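Livumport Kids' Science Page
Home | Ask Me Anything | Robots | Animals | Space | Try It

12/26/25
By the Robots Page editor

How do you teach a robot to fold a hoodie?

Think about the last hoodie you folded. You probably didn't think at all! You grabbed the sleeves, flopped them in, folded it up, and went off to do something more fun. Your hands knew what to do, because they've had years of practice with squishy things.

Robots have a terrible time with squishy things. A block is easy for them — it has the same shape every time you look at it. A hoodie has a new shape every time somebody drops it. The hood bunches up, the zipper wiggles, one sleeve hides under the back. If you write a list of instructions like "move left, pinch, lift," the list only works for one exact hoodie in one exact heap.

So I got very excited when I read about a project called Girkley. The people working on it have a different idea. They don't write a list. They let the robot learn from people doing chores at home, and no robot has to come to your house for that.

The trick is a tool you hold in your hand. It has two fingers at the end, and you squeeze a lever to make them pinch. A camera rides along on the tool and records everything from the fingers' point of view. You do the job with the tool in your hand, and the recording becomes a lesson. Later on, a robot arm with the same kind of fingers can study it. It's a bit like learning a dance by watching through the dancer's own eyes (which I would love to try, because I'm an awful dancer).

Why use pinchy fingers when your own are so much better? Well, I wondered that too. Your hand has five fingers and can do all sorts of clever wiggles that a two-fingered robot can't copy. If you only use two fingers for the job, everything you show the robot is something it has a chance of doing.

Take a look at a black hoodie on a bed, as the tools see it (the third view looks out at the room instead):

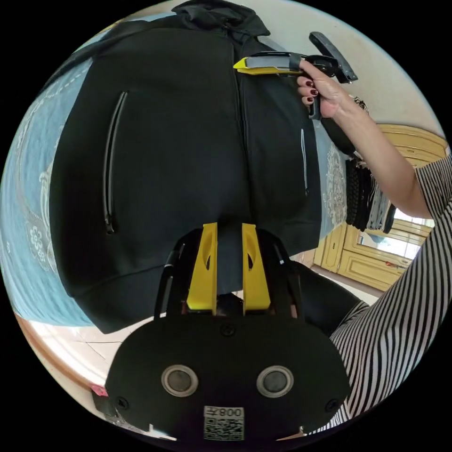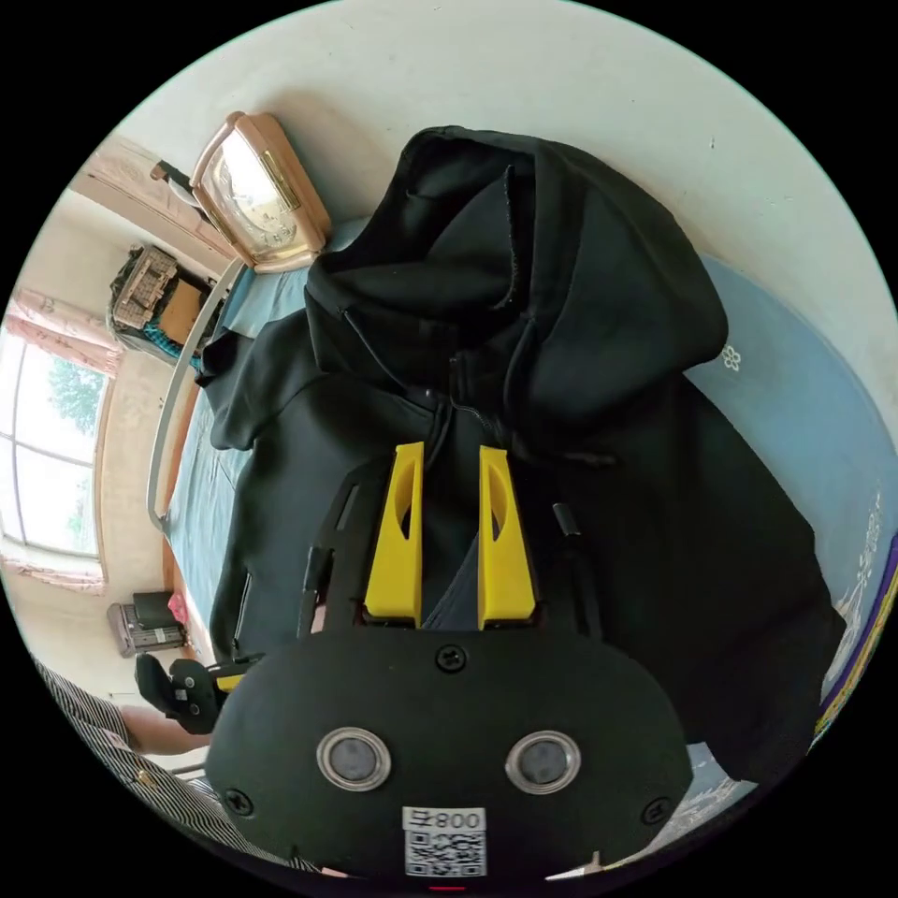
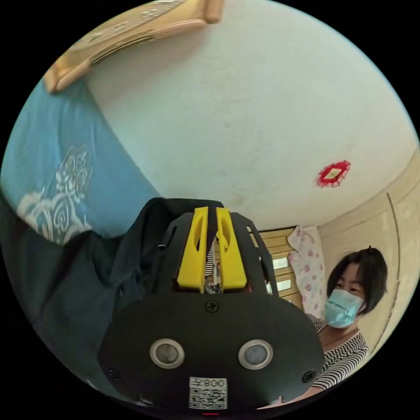
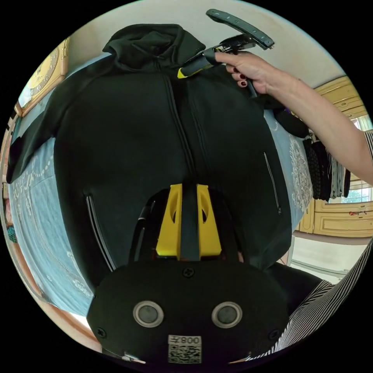 A chore seen from the tool. In the third view you can see the person at work, in a striped top and a face mask.

Did you notice how curvy everything looks? The walls and ceiling seem to bend right over the room. A very wide view does that. It squeezes a lot of room into one picture, so the robot gets to see plenty of what's going on past its fingertips. The yellow fingers are there in all four views, too. I like to think of them as the robot's nose. You can always see a bit of your own nose if you try, and it helps you know where you are!

Now for the results. The Girkley team collected 3000 recordings of people handling clothes. Then they gave them to a learning program named Rutkowska. The program looks at a picture and guesses which way the fingers should move next. At first its guesses are silly. Each time, it checks its guess against what the person really did, and it changes itself a tiny bit. It does that over and over and over.

After all that practice, the team tested it on a robot arm at the Flornano lab in April. They tried it first with a version that had learned from only 243 recordings. Out of 20 tries, that one folded the hoodie 9 times. When they used 1546 recordings, it did better, and with the full 3000 it did better still. It even managed a sweater it had never met before, though one sleeve ended up sticking out like a tongue.

It still gets things wrong. Zippers are hard, and hoods are worse. It's also slow — you could fold your whole drawer while it thinks about one sleeve.

Want to try being the teacher? Get two wooden spoons, one in each hand, and use them like pinchy fingers. Put a hoodie on your bed and fold it without touching it with your hands. Start with a sleeve. If you get the hood to lie flat, write in and tell me how you did it, because I've tried all week and mine keeps popping back up.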